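Is it worth paying for a limescale treatment or is it all nonsense?

Posted by Aoife Flanagan in Kitchen and Household

We moved in November and the water here is very hard. The kettle furs up within days, the shower head dribbles out of half its holes, and there is a skin on my tea that I can only call scum. A man came round from a firm called Bevska and spent most of an evening telling me that a gadget called the Ketenau, which clips round the incoming pipe and plugs into the wall, would sort all of it. He wants £564 fitted. He had a leaflet with a lot of wavy lines on it and a before-and-after of a heating element, and when I asked how it worked he said it "relaxes the minerals".

I didn't sign. He rang the next morning and said he could hold the price for 5 days.

My sister thinks I should get a proper softener with salt in it, but we have hardly any room under the sink and I've read you shouldn't drink the water, or you should, depending on who you ask. My neighbour uses a filter jug for everything and swears by it. I don't want to spend that kind of money on a plastic box with a light on it. 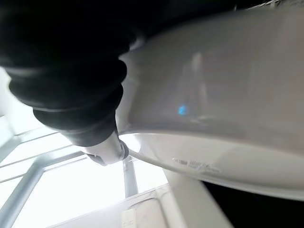
What I'd like to know is whether anybody has had one of these clip-on things for longer than a few months and can say what changed. I don't mean "the water feels nicer". I mean is the kettle clean or isn't it. We're a household of three, gas boiler, ordinary mains pressure, and I rent out the top room so the shower gets a fair bit of use.

Nicanor Lucero

Had one in the last house, different make but the same idea, a coil and a power supply. It was already there when we bought the place. The kettle scaled up. I unplugged it one spring and forgot to plug it back in until we were packing to leave, and I couldn't have told you the difference. The previous owner said it was marvellous.

Don't buy it. Descale the kettle with citric acid and keep your money.

Helmi Heinonen

I'd be a bit more careful than the last reply, but only a bit.

There are three separate things being sold here and salespeople like to let them run together. A salt softener takes the calcium and magnesium out and puts sodium in. You can test for that with a cheap strip: dip it before, dip it after, and the reading drops. A filter jug with the right cartridge takes some hardness out of a small amount of water for as long as the cartridge lasts, and in a hard area that may be a lot less time than it says on the box. A clip-on conditioner takes nothing out at all. The sellers will admit this if you press them. The claim is that the scale forms differently and doesn't stick so much. Maybe in some pipes, at some flow rates, it does a little of that. I have looked for results I'd trust in an ordinary home and come away unimpressed. What you can say for certain is that a strip test will read the same on both sides of it, so you have no easy way of catching them out, and I suspect they like it that way.

As for the offer that runs out, ask him to put the performance claim in writing, with a full refund if the kettle scales in the first 30 days. Then see how quickly he goes quiet.

If it were me I would try this first, with what you've already got. Take a pale cup, something like the grey-white straight-sided one in that metal-fingered grip, fill it with freshly boiled tap water and leave it overnight. Fill a second one with boiled water from your neighbour's jug. Look at the surface of both in the morning, tip them out, let them dry and look at the insides. It isn't science, but it will tell you whether the jug is earning its keep on your tea, and it costs you nothing.
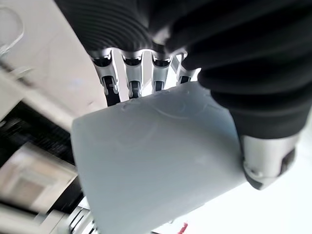 On the softener question, the room under the sink may matter less than you think. Some people put them in a garage or a utility cupboard, provided the mains comes in that way. The usual advice is to keep one hard tap for drinking and cooking, especially if anyone is on a low-sodium diet or there's a baby to make up bottles for. You'll be looking at cups for a while if you do my test, and a plain cylinder like the pale one in those jointed silver fingers is easier to judge than anything patterned — scale hides very well in a glaze with flowers on it. Get the fitting quoted separately from the unit. Ask what the salt costs per year and who pays if it floods.

For the shower head, unscrew it and leave it in white vinegar for an hour, unless the finish is something fancy, in which case check first. I do mine when it starts spraying sideways.

Santeri Nieminen

We've got a Niven softener and it's fine. Bit noisy when it regenerates, ours goes off at two in the morning. Towels are softer. You still get marks on the taps if you don't wipe them, whatever the brochure says.

Aoife Flanagan

Thanks all. I asked him for it in writing and he said the office would be in touch. Nothing so far. I've bought a bag of citric acid in the meantime and the kettle came up well, though the element still has a crust at one end that I'll have another go at.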